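Gautier

Geometric multigrid for cell-centered elliptic problems on block-structured adaptive meshes. C++14, MPI optional, dimension fixed at compile time (2 or 3).

Status

Release tagged 4 April 2023. The interface of the level operators is stable. The interface of the coarse solver is not, and will change when the Canine bindings are merged.

What it solves

Gautier solves alpha * a(x) * phi - beta * div(b(x) grad phi) = rho on a hierarchy of nested levels. The coefficient a lives at cell centers and b lives at face centers. Both are scalar. Tensor b is not supported. Refinement ratios must be powers of two and may differ between levels.

The right side must be defined on every level, including cells covered by a finer level. Covered values are overwritten by averaging before the first residual is computed, so their contents do not matter, but the storage must exist.

Building

Copy the file config/local.mk.example to config/local.mk and set CXX, DIM and USE_MPI. Then run make lib from the top directory. The library is written to lib/ with the dimension and the compiler name in the file name, so 2D and 3D builds can sit side by side. HDF5 is needed only for the plot file writer. Set USE_HDF5=FALSE to leave it out.

Do not mix objects built with different DIM values. The linker will accept them in some cases and the program will fail at run time inside the first exchange.

Main classes

LevelOp. Applies the operator on one level. Owns the coefficients, the relaxation scratch space and the exchange plan. Copying is disabled.

LevelOpFactory. Builds a LevelOp for a given level and depth. Returns a null pointer if the boxes at that depth cannot be coarsened any further. The caller owns the result. Coefficients on coarser depths are averaged from the finest one: arithmetic for a, harmonic for b. Call setAverageType before define to change this.

CoarseFineInterp. Fills one layer of ghost cells at the edge of a fine level by quadratic interpolation. Falls back to linear where the stencil would reach into a region covered by the fine level. The fallback cells are stored in a list at define time.

FluxMatch. Holds the flux difference along coarse-fine faces and applies it to the coarse residual. Must be reset to zero before each use. Increments from the coarse side and the fine side can be given in either order.

HierarchySolver. Runs V-cycles over all levels until the residual norm falls below the tolerance or the iteration limit is hit. The return value is an integer code listed in include/SolverStatus.H.

Solver parameters

num_smooth: relaxation sweeps on the way down and on the way up. Default 2.
max_box_size: longest side of a box in cells. Default 32.
tolerance: reduction of the max norm of the residual relative to its starting value. Default 1.0e-10.
hang: stop if one cycle reduces the residual by less than this factor. Default 1.0e-15, in effect off.
bottom: relax or bicgstab. Default bicgstab.
verbosity: 0 prints nothing. 3 prints the norm at each depth and is slow in parallel.

Boundary conditions

Supply a function object derived from BoundaryFill. It is called once per box, per side, with a flag that is true when the homogeneous form is wanted. The homogeneous form is used for all corrections. An object that ignores the flag will give a solver that stalls after the first cycle, with no error message.

Periodic directions are taken from the domain object and never reach BoundaryFill.

Load balance

The default balancer assigns boxes along a Morton curve with cell count as the weight. If the factory is given a Flukeo timer, measured relaxation times are used as weights after the first solve. Timings are kept per box and are dropped on regrid. Kohei Fujimoto's notes in doc/balance.txt cover the file format for saved weights.

Tests

Run make check. The suite holds 487 cases and needs a 2D and a 3D build. Convergence tests compare three resolutions and fail if the measured order in the L1 norm drops below 1.8. The regression test named cludthorpe uses a fixed hierarchy of 2529 boxes, saved in February from a groundwater run, and should be run on at least four ranks.

Known issues

Domains one cell wide in any direction are rejected by define with a misleading message about nesting.

With all-Neumann boundaries and alpha = 0 the solution is defined only up to a constant. The bottom solver removes the mean at the coarsest depth. The caller must make sure that the right side sums to zero, weighted by cell volume, over the uncovered cells.

Box lists that differ between ranks are not detected in optimized builds. Compile with DEBUG=TRUE when changing the regridding code.

Plot files written with single precision cannot be used for restart.

Contributing

Send patches against the develop branch. One change per patch, with a test. Aiman Gunawan reviews the level operators, Chie Ishida the interpolation and flux matching code, and Yuto Maruyama the build system. Indent with two spaces. Names of input arguments start with a_, and member data with m_.

License

BSD, three clauses. See LICENSE in the top directory. 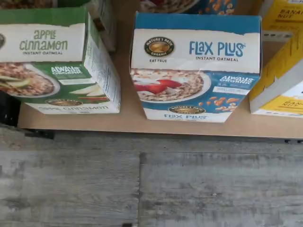 Can one LevelOpFactory be used again after a regrid?

Only if define is called on it again with the new box lists and coefficients. Any LevelOp built before that call keeps its old exchange plan and must be deleted by the caller, and the HierarchySolver must also be defined again before the next solve.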